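길가 나무 그늘이 이렇게 반가울 줄이야, 켄드비 가로수 구간 그늘 지도 7월 공개

도로 여행 안내서를 만드는 작은 출판사 포스타우(Fostau)가 7월에 켄드비(Kendby) 일대의 가로수 도로를 모은 새 지도책 '그늘로 가는 길'을 내놓습니다. 접이식 지도 한 장과 본문 116쪽짜리 책이 한 묶음이고, 첫 인쇄는 2000부입니다. 보도자료는 원래 딱딱하게 쓰는 거라고 배웠는데, 저는 이 책을 처음부터 끝까지 붙들고 있던 편집자라서 도저히 그렇게는 못 쓰겠더라고요. 그래서 그냥 제 말투로 적습니다. 포스타우 편집부 양화영입니다. 반갑습니다!

먼저 책 이야기부터 할게요. '그늘로 가는 길'은 빨리 가는 길을 알려 주는 지도가 아닙니다. 빠른 길은 내비게이션이 훨씬 잘 찾아 주니까요. 저희가 모은 건 나무가 길 위로 그늘을 드리우는 왕복 2차로들입니다. 한여름 오후에 창문을 내리고 달려도 괜찮은 길, 잎 사이로 햇빛이 조각조각 떨어지는 길, 그러다 갑자기 환한 구간이 나와서 선글라스를 더듬더듬 찾게 되는 길(저는 매번 이렇습니다) 말이에요. 모두 열 개 구간을 골랐고, 다 합치면 199킬로미터입니다. 하루에 다 돌 수도 있겠지만 저라면 말리겠어요. 점심도 먹어야 하고, 중간에 복숭아 파는 집도 들러야 하거든요.

시작은 좀 엉뚱했습니다. 지도를 그린 다미안 만리케스(Damián Manríquez)가 작년 여름 에어컨이 고장 난 차로 일주일을 버텼습니다. 출퇴근길에 그늘이 많은 쪽으로 자꾸 돌아가다 보니 수첩에 낙서 같은 약도가 쌓였고, 그걸 점심시간에 제 책상 위에 펼쳐 놓더라고요. 어디는 오전에 시원하고, 어디는 오후 세 시가 넘어야 그늘이 차선까지 넘어오고, 어디는 나무는 큰데 방향이 안 맞아서 하루 종일 뜨겁고. 저는 그 약도를 보고 그날 바로 기획안을 썼습니다. 에어컨은 고쳤다고 합니다.

책에는 구간마다 오전, 한낮, 오후의 그늘을 따로 칠한 작은 지도가 들어갑니다. 진한 초록은 차선이 거의 다 덮이는 곳, 연한 초록은 그늘과 볕이 번갈아 나오는 곳, 흰색은 각오해야 하는 곳이에요. 색을 정하는 데만 한참 걸렸습니다. 처음 시험 인쇄에서는 연한 초록이 너무 노랗게 나와서 전부 유채밭처럼 보였거든요. 종이를 바꾸고, 잉크를 바꾸고, 다시 종이를 원래대로 바꿨습니다. 인쇄소 분들께 이 자리를 빌려 죄송하고 고맙다는 말씀을 드립니다.

제가 제일 좋아하는 건 네 번째 구간입니다. 곧게 뻗은 두 차로 양쪽으로 풀밭이 있고, 그 너머에 가드레일, 또 그 너머에 키 큰 나무들이 서 있어요. 특별한 전망대도 없고 유명한 식당도 없습니다. 그런데 이 길에 들어서면 말수가 줄어요. 차선 하나를 거의 다 덮은 나무 그림자 속을 지나다가 볕이 쨍한 아스팔트로 나왔다가, 저 앞에 또 그림자가 가로놓여 있는 걸 보게 되거든요. 그 리듬이 참 좋습니다. 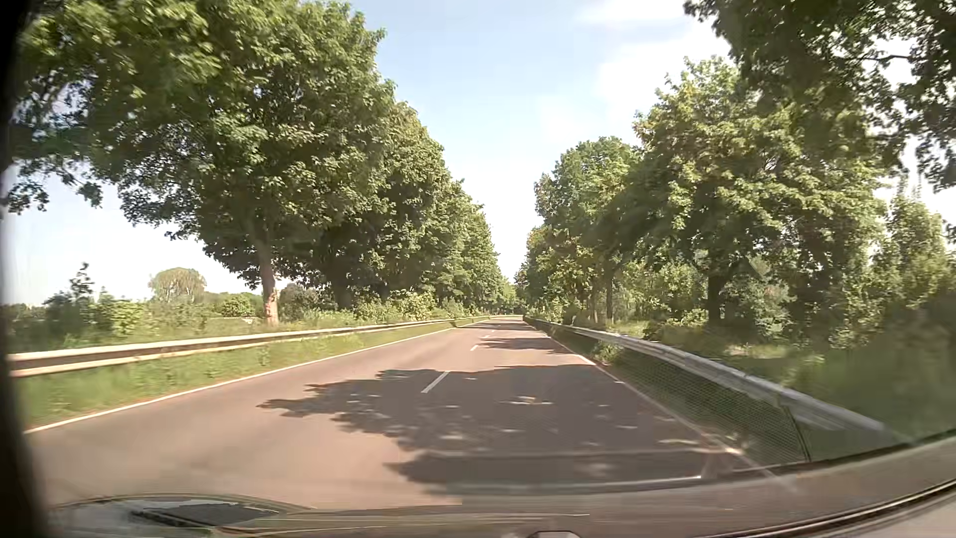

오른쪽 차로에 드리운 나무 그림자. 햇빛을 받은 노면에는 옅은 분홍빛이 도는 갈색이 비친다.

노면 색 이야기를 꼭 하고 싶었어요. 아스팔트는 다 회색인 줄 알고 살았는데, 지도에 칠할 색을 고르려고 들여다보니 볕이 드는 데는 살짝 분홍 기가 있는 갈색이고 그늘 쪽은 회갈색이더라고요. 책 표지의 띠 색이 바로 그 두 가지입니다. 서점에서 보시면 '웬 분홍색?' 하실 수 있는데, 이런 사연이 있습니다.

그늘의 가장자리도 재미있습니다. 나무 그림자라고 하면 동글동글할 것 같지만 중앙선을 넘어가는 끝부분은 잎 모양대로 삐죽삐죽해요. 다미안은 처음에 그늘의 경계를 매끈한 곡선으로 그렸다가 전부 지우고 다시 그렸습니다. 축척으로 따지면 의미 없는 톱니인데, 그래도 그쪽이 진짜 길 같다는 거예요. 저도 찬성했습니다. 마감은 좀 밀렸지만요.

본문 글은 콘수엘로 오로스코(Consuelo Orozco)가 썼습니다. 구간마다 짧은 산문 한 편과 쉬어 갈 곳, 차를 세우면 안 되는 곳이 들어 있어요. 콘수엘로의 글에는 길가 풀 이야기가 유난히 많습니다. 흰 가장자리 선과 가드레일 사이, 보통은 눈길도 안 주고 지나치는 그 좁은 풀밭 말이에요. 원고를 처음 받았을 때 저는 풀 이야기를 조금 줄이자고 했다가 이런 답장을 받았습니다.

"운전하는 사람은 앞을 봐야 하니까 풀을 못 봐요. 조수석에 앉은 사람은 볼 게 풀밖에 없는 때가 있고요. 이 책은 조수석에서 읽을 거잖아요."

맞는 말이라서 한 줄도 안 줄였습니다. 그러고 보니 이 책은 정말 조수석용이에요! 운전하시는 분은 출발 전에 펴 보시고, 달리는 동안에는 꼭 옆 사람에게 넘겨 주세요. 혼자 가신다면 차를 안전하게 세운 다음에 보시면 됩니다. 접이식 지도는 무릎 위에서 한 면씩 넘길 수 있게 접는 방향을 정했습니다. 다 펼치면 꽤 커요. 앞유리를 가릴 만큼 크니까 차 안에서 다 펼치는 건 주차했을 때만 해 주세요.

안전 이야기가 나온 김에 조금만 더 하겠습니다. 그늘이 많은 길은 예쁘지만 눈이 피곤합니다. 밝은 데서 어두운 데로 들어가면 잠깐 앞이 덜 보이고, 그늘 속 노면의 흰 선도 볕에서 볼 때보다 흐릿해 보여요. 그래서 책 앞쪽에 '그늘길 운전'이라는 짧은 장을 따로 두었습니다. 그늘에 들어가기 전에 속도를 줄일 것, 앞차와 거리를 넉넉히 둘 것, 앞유리는 안쪽까지 닦을 것. 앞유리 안쪽은 저도 이 책을 만들면서 처음 닦아 봤는데 세상이 달라 보였습니다. 자전거 타시는 분들을 위한 쪽도 있어요. 그림자 속에서는 자전거가 늦게 보이니 밝은 옷과 전조등을 권해 드립니다.

감수는 오랫동안 가로수를 돌봐 온 크레센시오 에스피노사(Crescencio Espinoza)가 맡았습니다. 저희가 책상에서 '이 나무는 오후에 그늘이 길겠지' 하고 칠해 둔 걸 보고는, 그 옆 나무를 작년에 쳐 냈으니 올해는 볕이 든다고 바로잡아 주었어요. 그런 메모가 원고 여백에 빼곡했습니다. 나무는 해마다 자라고 가지치기도 하니까, 책의 그늘과 실제 그늘이 다를 수 있습니다. 다른 곳을 발견하시면 편집부로 알려 주세요. 다음 판에 반영하겠습니다. 엽서도 좋고 전자우편도 좋은데, 저는 엽서를 더 좋아합니다.

사진은 이사우로 바뉴엘로스(Isauro Bañuelos)가 골랐습니다. 저희 둘이 제일 많이 다툰 부분이기도 해요. 저는 노을이나 굽이진 길처럼 한눈에 '와' 하게 되는 사진을 넣고 싶었고, 이사우로는 곧은 길, 평범한 대낮, 지나는 차가 안 보이는 사진을 계속 밀었습니다. 결국 이사우로 쪽으로 기울었어요. 책을 넘기다 보면 왜 그랬는지 느낌이 오실 거예요. 멀리까지 곧게 이어지는 길 사진은 이상하게 오래 보게 됩니다. 노을 사진은 한 장 건졌습니다. 제가 이겼다고 생각하는 유일한 쪽이니 꼭 찾아봐 주세요.

출간에 맞춰 작은 전시도 엽니다. 켄드비의 세르반테스(Cervantes) 책방 안쪽 방에서 7월 한 달 동안 지도 원화와 시험 인쇄물을 보여 드립니다. 앞에서 말한 그 유채밭 같은 실패작도 걸어요(부끄럽지만 색은 예쁩니다). 입장료는 없고, 책방이 문을 여는 오전 10시부터 보실 수 있습니다. 개막하는 날 오후에는 콘수엘로가 산문 두 편을 직접 읽고, 다미안이 커다란 종이에 네 번째 구간을 손으로 그려 보일 예정입니다. 의자가 많지 않으니 서서 듣는 것도 괜찮으신 분이라면 더 환영합니다. 시원한 보리차를 준비해 둘게요.

함께 걷는 모임도 하나 준비했습니다. 네 번째 구간은 보행자가 걸을 만한 길이 아니라서, 책에 실린 마을 안쪽 가로수길을 골랐습니다. 천천히 걸으면서 그늘 지도 보는 법을 익히고, 종이에 직접 그늘을 칠해 보는 순서입니다. 아이와 같이 오셔도 됩니다. 색연필은 저희가 챙기고, 모자와 물만 가져오시면 돼요. 비가 오면 책방 안에서 지도만 칠합니다. 사실 저는 그쪽도 꽤 기대하고 있어요. 신청은 책방 계산대에 이름을 적어 두시면 됩니다.

책과 지도를 담는 종이 봉투는 시디스(Sidis) 제본소에서 만들었습니다. 끈으로 여미는 방식이라 글러브박스에 넣어도 모서리가 덜 상합니다. 시제품을 제 차에 넣고 봄 내내 굴려 봤는데, 영수증과 귤 껍질 사이에서도 잘 버텨 주었습니다. 지도 종이는 접는 선이 쉽게 터지지 않는 걸로 골랐습니다. 그래도 자주 펴고 접으면 언젠가는 닳겠지요. 저는 닳은 지도를 좋아해서, 한 해 뒤에 제일 너덜너덜한 지도를 가져오시는 분께 새 지도로 바꿔 드리는 행사를 하자고 조르는 중입니다. 아직 허락은 못 받았습니다.

책은 7월부터 켄드비의 서점과 포스타우 사무실에서 사실 수 있습니다. 사무실로 오시는 분은 초인종을 두 번 눌러 주세요. 한 번 누르면 택배인 줄 알고 문 앞에 두고 가시라고 대답할 때가 있습니다. 도서관과 학교에서 여러 권이 필요하시면 미리 연락 주세요. 포장해서 보내 드립니다.

취재와 서평을 원하시는 기자님들께는 견본과 지도 일부의 그림 파일을 보내 드립니다. 다미안과 콘수엘로 인터뷰도 가능합니다. 두 사람 다 오전에는 말이 별로 없고 오후에 수다스러워지니 시간은 오후로 잡으시길 권해요. 네 번째 구간을 같이 달려 보고 싶은 분은 말씀만 하세요. 제가 운전할 테니 조수석에서 지도를 맡아 주시면 됩니다.

책 정보
제목: 그늘로 가는 길
지도: 다미안 만리케스
글: 콘수엘로 오로스코
사진 편집: 이사우로 바뉴엘로스
감수: 크레센시오 에스피노사
편집: 양화영
구성: 본문 116쪽, 접이식 지도 한 장, 끈 여밈 봉투
수록 구간: 10개 구간, 총 199킬로미터
첫 인쇄: 2000부
출간: 7월

포스타우에 대하여
포스타우는 천천히 다니는 사람들을 위한 지도와 안내서를 펴내는 출판사입니다. 종이 지도를 좋아하는 사람들이 모여 일하고, 길은 되도록 직접 다녀 보고 싣습니다. 강가 산책로와 시골 버스 노선을 다룬 안내서를 냈고, 다음에는 겨울에 볕이 잘 드는 길을 모아 볼 생각입니다. 이번 책과 정반대라서 다미안이 벌써 흰색 칸을 다시 들여다보고 있어요.

문의: 포스타우 편집부 양화영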